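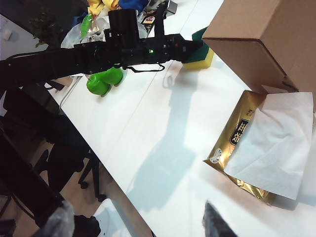 Tisch mit Küchenschwamm

Lesezeit: 2 Minuten

Betreff: Re: Kalk im Wasserkocher und an den Armaturen

Hatsue Iwasaki schrieb am 8. Januar 2000:
> Seit dem Umzug nach Illdale habe ich nach wenigen Tagen einen weißen
> Belag im Kocher. In Ravville kannte ich das nicht. Hilft Essig, oder
> greift der die Dichtungen an? Und lohnt sich eine Filterkanne?

Hallo Hatsue,

das Wasser in Illdale kommt aus dem Werk Gondal und ist deutlich härter als eures in Ravville. Daran lässt sich nichts ändern.

Für den Kocher nehme ich Zitronensäure, einen Esslöffel auf einen halben Liter, und zwar kalt. Beim Erhitzen bildet sich Calciumcitrat, das bekommt man schlecht wieder weg. Eine Stunde stehen lassen, zweimal ausspülen, fertig. Essigessenz geht auch, riecht aber, und an Gummidichtungen würde ich sie nicht lange lassen.

Bei verchromten Armaturen keine Scheuerseite vom Schwamm, die macht Kratzer. Lieber ein feuchtes Tuch mit Zitronensäure umwickeln und nach zehn Minuten abspülen. Naturstein dabei abdecken.

Die Kanne von Stiltel hatte ich ein Jahr lang. Der Tee wurde besser, die Kartuschen waren mir auf Dauer zu teuer.

Weiß jemand, ob die Härtewerte vom Februar schon aushängen?

Gruß aus der Nr. 39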